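Home | News | Business | Town Hall | Sports | Obituaries | Subscribe

Havstead agrees to buy a robot, in principle, after pricing the table

April 14, 2022

HAVSTEAD - The records annex on Haworth Street will get a robot arm this year, or at least it will get the money for one, and those who follow town purchasing will know that the two are separate events.

The town council voted Tuesday's-agenda fashion, with no debate and one cough, to set aside funds for a single automated workstation at the annex. The machine is meant to open small drawers, take out or put back small items, and close the drawers again. Staff at the annex do this now by hand. They are said to be good at it.

The case for the purchase is volume. The annex keeps keys, seals, tags, data sticks and other pocket-sized property in banks of little drawers, and handled 473 requests for them last April alone. Each request means a walk, a drawer, a form and a walk back. The robot would take over the drawer. The walk and the form are staying on, according to the budget memo, which gives the form a page and a half to itself.

Two suppliers answered the town's call for bids. Cukier, which sells used and refurbished factory equipment, offered the lower price and a delivery date it described as flexible. Wetari, which designs small work cells for labs and warehouses, asked for more money but included a plan for the whole station, worked out on a computer before anybody has to bolt anything down. The town went with Wetari's plan and has asked Cukier to quote on the arm. Both firms have said they are pleased, in letters that share a certain stiffness.

The plan is the part that won over the council. Earlier equipment purchases in Havstead have tended to begin with the equipment and move on to the question of where it goes. The folding machine bought for the water bills is still remembered, chiefly by those who have to squeeze past it to reach the copier. This time the purchasing office wanted to know the reach of the arm, the height of the cabinet and the length of the table before anyone signed for a crate.

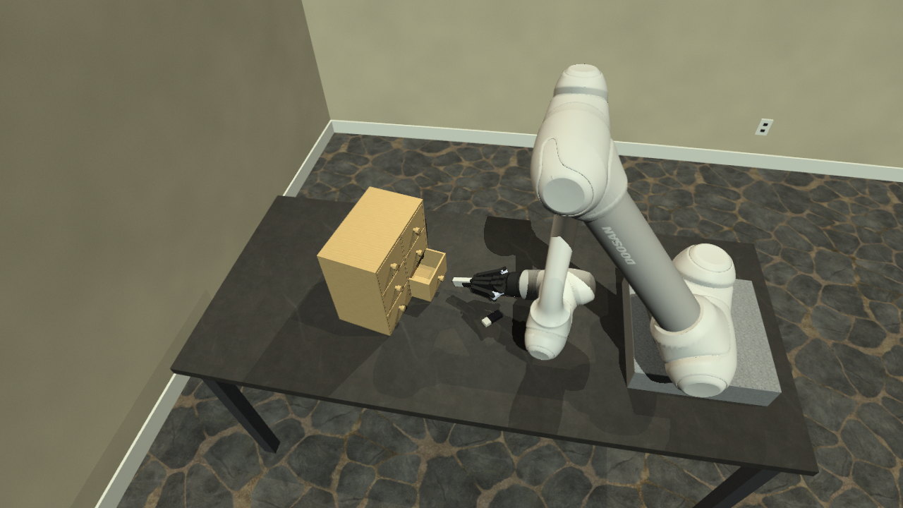

A computer rendering shows a robot arm beside an open drawer in a small six-drawer cabinet.

Getting those answers took 60 days, most of them spent on the cabinet. The annex's existing drawers are steel, deep and inclined to stick, and Wetari's first round of simulations used something smaller and better behaved. The firm says a drawer with a simple round knob is a fair place to start, and that the steel ones will be modeled next. Annex staff, invited to comment in writing, wrote that they would like to see it try the bottom left one.

There was also the matter of the table. A robot arm is heavy, and it pushes back when it moves, so the surface underneath has to be stiff enough to stay put. The first draft of the budget had no line for a table at all. The second had one for a folding model from the town's usual furniture catalog. The third has a proper bench, a mounting block, floor anchors and a modest sum for moving the electrical outlet, which at the annex is on the far side of a load-bearing bookcase.

Other costs have turned up in the same way, a little late and slightly out of breath. The gripper is sold apart from the arm. So are the fingertips that go on the gripper, and the town has been advised to buy spares. There is a safety review, which must be done before the machine is switched on and again after it is moved, and a yearly service contract that starts on the day of delivery whether or not the crate has been opened. Training is priced by the head. The annex has three full-time heads, and the budget covers all of them.

The purchasing office has added a condition that seems likely to outlast the project. Payment will be made in stages, and the largest stage falls due only after the station has completed 183 drawer requests in a row at the annex, with real items and the real cabinet. Wetari accepted the number without asking where it came from. The memo does not say.

Some on the council had asked whether the town might rent a station for a season first. The idea was looked into and has its own appendix. Renting was cheaper up to the point where the floor anchors went in, and a good deal more expensive once they had to come out again. A shared arrangement with the county was also considered, and it got as far as the question of whose van would carry the arm.

No jobs are to be cut under the plan. The staff hours freed up by the station would go to the cataloging backlog, a stack of boxes old enough that several have been cataloged before under a different system. Should the station work as hoped, a second could be requested in the next budget year, and the memo already has a blank line for it, with a table.

For now the next step is a site visit. Wetari will measure the annex room, check the floor and take one of the steel drawers away to be studied. The town has asked for a receipt for the drawer. Bids on the bench and the electrical work remain open through the end of April, and forms can be picked up at the purchasing window in Town Hall, between the tax counter and the folding machine.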